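Desk things notebook, Brurkdale room, February, after lunch

Picking up where I stopped on the little drawer cabinet. For anybody who missed the last few pages: it's the small one from Vergate, stock number 1334, and I've been trying to decide whether it earns its place in the desk set or whether we go back to the old one (1335, the one with the sticky runner). I've had it next to the old one for long enough to have opinions and I'm going to put them all down at once, sorry.

First, I like it! It's nice wood to have in front of you. The grain shows, the corners feel properly square, and it's light enough to pick up with one hand but doesn't go skating off when you pull on it. My complaint is the drawer. It goes in beautifully for most of the way and then gets tight right at the end, so you think you've closed it and you haven't. I took a little off the left side with 200 paper, two passes, and it got better. Then I got greedy and did another pass and I can't say that helped at all.

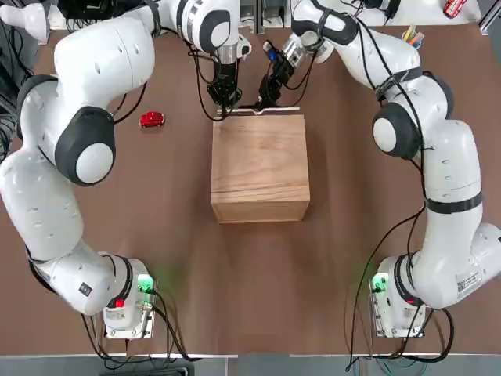 Zane thinks I should leave the sandpaper in the cupboard until the room dries out. Her point is that a small drawer moves with the weather like anything else made of wood, and if I fit it perfectly in February I'll have a rattly one by summer. She also wants a dab of candle wax on the bottom edges before anyone removes one more shaving. Fair enough. I've written WAX on the back of my hand.

So, wax next. I asked around for a plain white candle and got offered three scented ones, which I turned down because I don't want the pens smelling of vanilla until the end of time. Elīna has promised a stub from home. In the meantime I rubbed a bit of dry soap along the runners, which is what my grandmother did with every drawer in her house, and the tight spot is less tight. It still needs a push at the end. I'd call it livable.

Next thing is where it all goes on the brown top. I keep changing my mind. I had the cabinet over at the left for a while because that felt tidy, but then you have to lean across everything to get at it. Middle is better for reaching and worse for spreading out paper. I know this sounds like a lot of fuss over a few small objects, but the whole idea of the desk set is that you can put it back the same way without thinking, and I can't write that up for Wollport if I can't do it myself twice running.

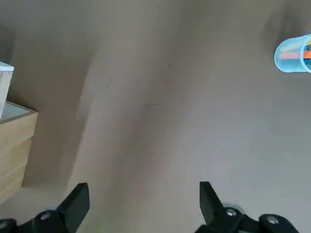 Oh, and the tape. I'd been marking positions with bits of masking tape and I've stopped. It lifts after a day or so, it leaves that gummy line that picks up dust, and then you're scrubbing the line off and making a worse mess than the thing you were trying to fix. Now I just measure in from the near edge with the steel rule. 300 mm to the front face of the cabinet is what I settled on for today. If you come in and find it somewhere else, please put it back, or at least write down where you preferred it!

Wiping down: damp cloth, then dry cloth, nothing from a spray bottle. The lemon stuff somebody bought leaves streaks that you only notice when the light comes in low, and by then you've already set everything out. I've moved it under the sink with the other things we don't use.

The markers. I went through them this morning while the kettle was on (scribbled each one on the back of an envelope) and threw out the ones that had gone scratchy. Pink was fading but I kept it because we don't have another pink. Sarmīte asked why they can't just live in the drawer, and I did try it, but they roll to the back the second you close it and then you're fishing around with two fingers. Cup it is. The cup is a bit light for the job, so they need to go in more or less as a bundle or it wants to tip toward the heavy side. 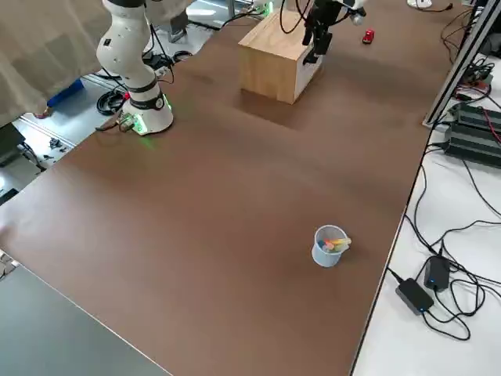

I also tried the cup on top of the cabinet, because it saves space and looks sweet. Bad plan. Every time the drawer caught at that last tight bit the whole thing gave a jerk and I had a hand hovering over the markers like a nervous parent. Normunds watched me do this several times before suggesting the table was also available. So the cup stays down on the table, well forward of the cabinet.

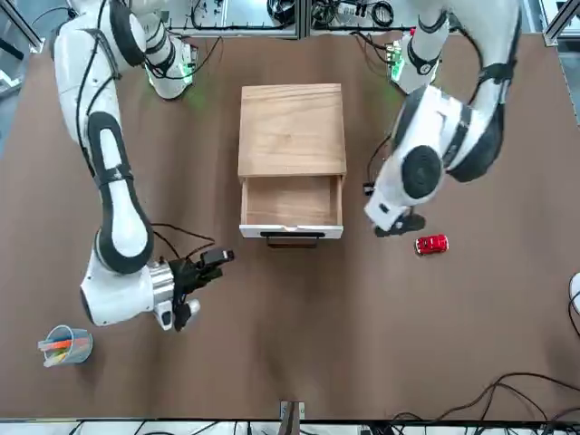 What the drawer is really for, then. My list so far is short: paper clips, the eraser, the small notepad if you turn it sideways. Agnese would like it kept for the toys, and I'm coming around to that, mostly on account of the car. It's small, it's red, it rolls if you breathe near it, and at the moment it's parked out to the right of the cabinet where a sleeve could easily send it over. I measured the inside and it ought to fit lengthwise with room for a folded cloth under it. I'll check once the wax is on.

To do:
Candle stub from Elīna, wax the bottom edges, try the drawer again next morning
No more sanding (Zane)
Ask Pennington if they still sell single pink markers
Car in the drawer, cloth underneath
Label the old cabinet 1335 so it stops getting mixed up with the new one
Steel rule goes back on its hook, please and thank you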